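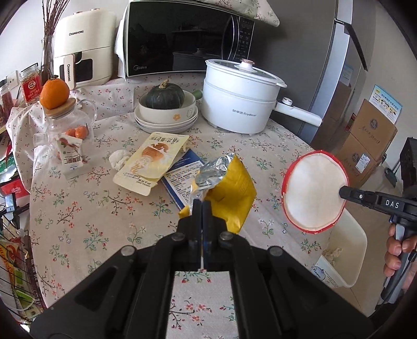 Bilenar Residential Services
Spring Household Program
Cooking, Storage and Eating at One Table
Speaker notes, Session 3
Presenter: Liam Mapplebeck, Household Education
April 7, 2019

Opening

Good afternoon, and thank you for coming. On behalf of Bilenar Residential Services I would like to welcome residents of Erer House and our colleagues from the Nghiêm Building, who are joining us for the first time.

The earlier sessions covered refrigerators and shared cupboards. Today's subject is the table. In the November household survey we received 600 completed forms, and the most frequent written comment concerned the lack of counter space. Many residents prepare food, keep their appliances and eat their meals at one table. The advice in this session is intended for those homes.

(Pause. Ask for a show of hands: who cooks and eats at the same table?)

Part One: Dividing the surface

We recommend that residents think of the table as having a back and a front. The back is for items that stay put. The front is for work and for meals, and it should be clear when neither is taking place.

A round table needs extra thought. Square appliances do not follow the edge, and each one leaves a wedge of unused surface behind it. Set the largest appliance first, with its door able to open fully. Then place the others. Small jars may go into the leftover wedges, provided they are not needed while something is cooking.

Appliances should not be pushed tightly together. The clearance for each model is given in its manual, and residents who no longer have the manual may ask the Household Education desk for help in finding a copy.

Cords are to run off the back of the table, never across the front. Please do not connect more than one heating appliance to an extension cord. This is a condition of the Bilenar occupancy agreement and applies in all buildings.

(Note to self: the extension cord question came up at length in Session 2. Refer individual cases to Aníbal Chambi in Building Safety.)

Part Two: Handles, lids and dishes
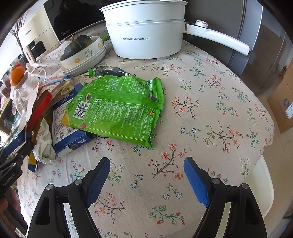

Placement of the cooking pot deserves more attention than it usually receives. A pot used at the table is within reach of everyone seated there, including children. Before switching it on, look at where the handle points and who will be passing on that side. On a pot with a long handle, such as the white electric one with its control knob near the joint, the handle takes up a good deal of space beyond the pot itself, and that space should be counted as occupied. Dishes commonly end up beside the pot because that is where they will be filled. A short stack is acceptable. If the top bowl has been given over to a squash, as happens in many homes at the end of the week, move the squash before cooking begins, so that the bowl can be lifted with one hand.

Lids require a place of their own. A hot lid set directly on a tablecloth will leave moisture and may mark the fabric. Keep a plate or a folded towel ready for it.

(Demonstrate with the pot and towel from the supply box. The pot is to remain unplugged.)

Part Three: Packets and pouches

Opened packets are the most common source of clutter at the front of the table. Our recommendations are as follows.

Close an opened bag with a clip on the same day. If the bag has torn down the side, transfer the contents to a jar and cut out the panel with the cooking directions and the date. Tape the panel to the jar.

Keep sealed packets standing in a box or basket, with the name of the food facing the person who cooks. Packets laid flat tend to be covered by other packets and bought a second time.

Check dates once a month. Residents of Erer House may leave unopened, in-date food on the exchange shelf by the mail room. Opened food is not accepted there.

Part Four: The cloth

A tablecloth protects the surface and is welcome in all furnished units. It should not hang so low that it can be caught by a chair or a knee, as anything standing on it will move with it. Patterned cloths hide small spills well, and for this reason they should be wiped after each meal whether or not they look soiled. When the cloth is taken off for washing, switch off and unplug every appliance first, and let the pot cool before moving it.

Questions

(Allow time for questions. If asked about wall shelves: drilling requires written approval. Request forms are at the front desk. If asked about the loan of Bestby clip sets: one set per household, available after the session, signature required.)

Closing

Printed copies of the recommendations are on the chair by the door. Mr. Chambi will remain in the room to speak with residents about outlets and cords. The next session will address dishwashing and drying racks, and registration is open at the front desk.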